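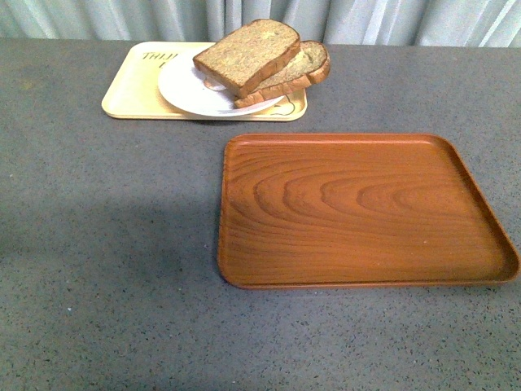 Bread on the counter, Bradarcombe.

Wutton Traditional Music Program
Progress report to the Bortolotti Fund, second period

1. Purpose of the report

The report covers the second period of the grant for the teaching and recording of the Ukow song and fiddle repertoire. It describes the work carried out from October through March, the position against the agreed targets, and the changes requested for the remaining period. Spending is reported separately on the Fund's own form.

2. Teaching

Weekly classes continued at the Bradarcombe hall and at the Wutton school. Enrollment at the close of the period stood at 50 students against a target of 45. Most of the growth came from the beginner fiddle class at Wutton, which was divided into two groups in January after the room became too crowded for bowing. The singing class at Bradarcombe remains smaller than planned. Attendance there fell in the dark months, and the start time was moved from 7:30 to 6 p.m. in February. Numbers improved after the change, although they have not returned to the level of the first period.

Students in the second-year group now learn by ear for the first half of each class and use written music only in the second half. Instructors report that this has slowed the rate at which new tunes are introduced. It has also produced steadier playing in the group, and the program intends to keep the arrangement.

The loan collection holds 12 fiddles. All were on loan at the end of March, and there is a short waiting list for the smaller sizes. Two instruments needed new pegs and one bow was rehaired. A three-quarter-size fiddle with a cracked top has been set aside until an estimate is received.

3. Recording and archive

The archive now holds 163 recorded items, of which the greater part are songs. Each item is entered with the title used by the singer or player, the place of recording, the tuning where it applies, and the name of the person from whom the piece was learned. Where several titles exist for one tune, all are kept. Cataloging has fallen behind recording by one month, mainly on account of the time needed to transcribe verses in the older dialect.

A set of home tapes was offered to the program in November. Transfer has begun. Several of the tapes run at uneven speed, and the pitch of the fiddle tunes on them should be treated with caution until they have been compared with other versions.

Permission forms have been signed for all new recordings. Forms for a small number of items from the first period are still outstanding, and those items will remain closed to listeners until they are received.

4. Public events

Two evenings of music and dancing were held, one in December and one in March. The December evening was given mainly by students. The March evening included the slow wedding marches, which had not previously been played at a program event. Door receipts for the two evenings came to $1,450 and were placed in the instrument repair account, as agreed with the Fund.

A planned visit to the Ukow spring gathering has been put back to May owing to the condition of the upper road.

5. Matters for the Fund's attention

The program requests approval to move the unspent portion of the printing line to cataloging hours. The tune book will not go to print in the present grant year, as the second round of corrections is incomplete. A draft of the first section can be supplied on request.

Approval is also sought to purchase two half-size fiddles from the repair account. Quotes are attached to the spending form.

6. Next period

Classes will run through the end of June. The remaining home tapes are to be transferred by July, and the outstanding permission forms will be followed up by letter in April. The final report will include the full catalog list and a statement of enrollment by class.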